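Home Energy / Company News

Brondusine opens sign-ups for Lodo, a home battery plan for renters and small houses

I'm Sigrun Kristiansen, and I run the home side of things at Brondusine. I usually let other people write these announcements, but I've been bugging everyone in the office about this one for so long that they handed me the keyboard. So, hello!

Starting in March, we're taking sign-ups for Lodo, our new home battery plan. It's a battery about as tall as a kitchen trash can that charges when power is cheap and runs your lights, fridge and router when power is expensive or when the lines are down. You don't need solar panels. You don't need to own your house either, and that's the part I care about most, having rented for most of my adult life and been told "ask your landlord" by every energy company I ever called.

The first round has room for 1124 homes. We ran a smaller trial in Rasham before this, with 719 households, and I read every single comment form they sent back (my eyes have forgiven me). People liked the quiet. They did not like the app, which kept logging them out, and they really did not like the beeping when the battery switched over. The beep is gone. The app has been rebuilt by our friends at Usmani, who were very patient with me and my long emails.

A plan costs $90 a month, with delivery, setup and repairs included. You sign up for 2 years, and if you move within our service area we'll bring the battery along to the new place and set it up again for free. If you move farther away than that, we pick it up and close your account at the end of that month.
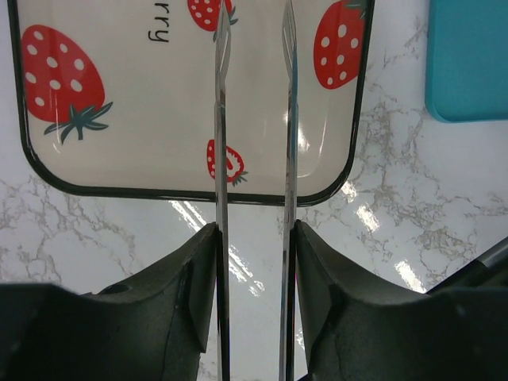 Setup takes one visit, usually in the morning. The installer will look at your breaker panel, talk with you about which circuits you want backed up, and show you how to read the screen. Please pick those circuits ahead of time if you can! Most people in Rasham chose the kitchen and one bedroom, and a few picked the garage freezer over everything else - no judgment, I've seen what folks keep in there.

Electric heat is the one thing I have to be careful about. Lodo can run the fan and controls on a gas furnace, but it won't carry baseboard heaters or a big central air unit through a long outage. If that's what you're after, call us anyway and we'll talk through the larger systems.

Naheed Ansari, our head of customer care, has put together a team just for Lodo, and she asked me to pass this along: "Call before you sign anything. I'd rather spend half an hour on the phone with you now than have you stuck with a plan that doesn't fit your house."

She means it, too. Her team picks up from 8 a.m. to 7 p.m., and the forms are on the Brondusine website under Home Plans. Renters will need a signed note from the building owner, and we have a one-page letter you can print out and hand over.

Reporters who want to talk about the trial or the price can reach me through our press desk - I'm happy to chat and I tend to go on a bit.

Related items
Picking which circuits to back up
What we heard from the Rasham trial
Off-peak rates: a short guide
Letter for building owners (printable)
Getting your furnace ready for an outage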